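Ticket 1407 -- Stosteline booking calendar, double bookings
Opened by: Rosaire Nguyen
Status: Pending customer

Hi again, me with the calendar trouble. I tried what Zbigniew suggested (log everybody out, clear the cache, log back in) and it was lovely for most of the morning, then at 2 pm the Brurnau room went and let two groups book the same slot again. Both of them got the cheery green confirmation email, too!

I had a poke through the settings while I was waiting on hold and found the time zone on my account was right, but the one under Locations was set to something six hours off. I've changed it to match. No idea who set it that way, could easily have been me back in June when we moved everything over from Ovano.
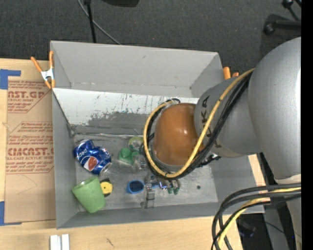 After the change I made a test booking from my phone and another from the front desk computer, same room, same hour, and the second one got refused, so that's promising. The old bookings are still a mess, though. Anything made before today shows at the wrong hour in week view but the right hour in day view -- which is a fun way to start a shift, let me tell you.

Is there a way to shift them all in one go? We've got about 2000 in there and I don't fancy dragging them with the mouse. I can export to a spreadsheet if that helps, I just don't want to re-import and have everybody emailed again.

Cheers,
Rosaire

Reply from Zbigniew Nowicki, 4:10 pm
Hi Rosaire, good find on the Locations setting. Please turn off notifications for the room, send me the export and leave the old bookings alone until I've had a look.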